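Preguntas frecuentes sobre el alquiler de habitaciones en la residencia Marikar

En esta página reunimos las preguntas que recibimos más a menudo de los estudiantes y de sus familias antes de la llegada. Si su pregunta no aparece, puede escribirnos por el formulario de contacto y contestamos en tres días laborables.

¿Quién puede vivir en la residencia?

Pueden solicitar plaza los estudiantes matriculados en una universidad o en una escuela superior de la ciudad, también los que vienen solamente por un semestre. Aceptamos igualmente a personas que hacen prácticas, si la empresa firma un certificado. La edad mínima es de dieciocho años cumplidos en el día de la entrada.

¿Cómo se hace la solicitud?

La solicitud se hace por la plataforma Clultonent. Es necesario crear una cuenta, rellenar los datos personales y subir una copia del documento de identidad y otra de la matrícula. Si la matrícula todavía no está confirmada, se puede subir la carta de admisión y cambiarla después. Las solicitudes para el curso completo se abren en abril, y para el segundo semestre en noviembre.

¿Cuánto se paga y qué está incluido?

El precio depende del edificio y del tipo de habitación, y la lista actual se encuentra en Clultonent, en el apartado de tarifas. En el precio están incluidos el agua, la calefacción, la conexión a internet y la limpieza de las zonas comunes. La electricidad está incluida hasta 961 kWh por curso y habitación. Lo que pasa de esta cantidad se cobra en la última factura, con el precio que nos aplica la compañía.

¿Hay que dejar una fianza?

Sí. La fianza es igual a una mensualidad y se paga junto con el primer mes. Se devuelve por transferencia después de la revisión de salida. Por favor, compruebe bien el número de la cuenta, sobre todo si es una cuenta extranjera, porque una transferencia devuelta por el banco puede tardar bastante en resolverse.

Muebles y estado de la habitación
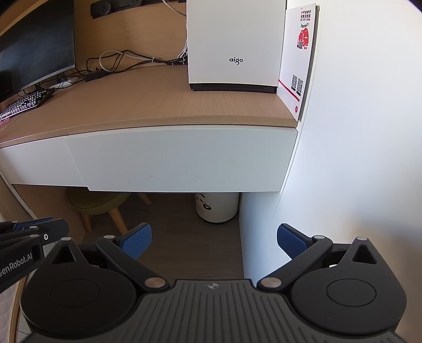

Tiempo de lectura de este apartado: 3 minutos

¿Qué muebles tiene la habitación?

Todas las habitaciones individuales tienen cama, armario, silla y escritorio con cajón. Las habitaciones del edificio Pludeck tienen además una estantería encima de la cama. El colchón lleva una funda que no se debe quitar. Las sábanas, las toallas y la almohada las trae el residente, o puede pedir un paquete de ropa de cama al hacer la solicitud.

¿Los muebles son nuevos?

No todos. El edificio Grandari recibió muebles nuevos el verano pasado, y en Pludeck los cambiamos por plantas. Los muebles más antiguos pueden tener pequeñas marcas de uso. Estas marcas no se cobran a nadie, pero le pedimos que las apunte en la hoja de entrada.

¿Qué es la hoja de entrada?

Es un documento de una página que usted recibe con la llave. En él se escribe el estado de cada mueble, de las paredes, de la ventana y del suelo. Tiene que entregarlo firmado en la recepción antes de las 20:00 del día siguiente a su llegada. Si no lo recibimos, entendemos que la habitación estaba en buen estado.

¿Puedo traer mis propios muebles?

Puede traer muebles pequeños, por ejemplo una lámpara o una mesita, siempre que la puerta se pueda abrir por completo. No está permitido sacar al pasillo los muebles de la residencia. Tampoco está permitido hacer agujeros en la pared ni pegar cosas en los armarios.

¿Qué hago si se rompe algo?

Avise por Clultonent, en el apartado de averías, y añada una explicación corta. Si es un problema de agua o de electricidad, llame directamente a la recepción, a cualquier hora.

Vida en la residencia

¿Se pueden recibir visitas?

Sí, hasta las 23:00. Una visita puede quedarse a dormir un máximo de tres noches al mes y hay que registrarla en la recepción con su documento.

¿Dónde se lava la ropa?

La lavandería está en el sótano de Grandari y la usan los residentes de los dos edificios. Funciona con la tarjeta de residente, que se carga en la máquina de la entrada. El detergente no está incluido.

¿Puedo marcharme antes del final del contrato?

Es posible, con un aviso escrito de un mes. Si el aviso llega más tarde, se descuenta de la fianza la parte correspondiente. El día de la salida hay que dejar la habitación vacía de objetos personales, con el cajón y el armario limpios, y devolver la llave y la tarjeta antes de las 11:00.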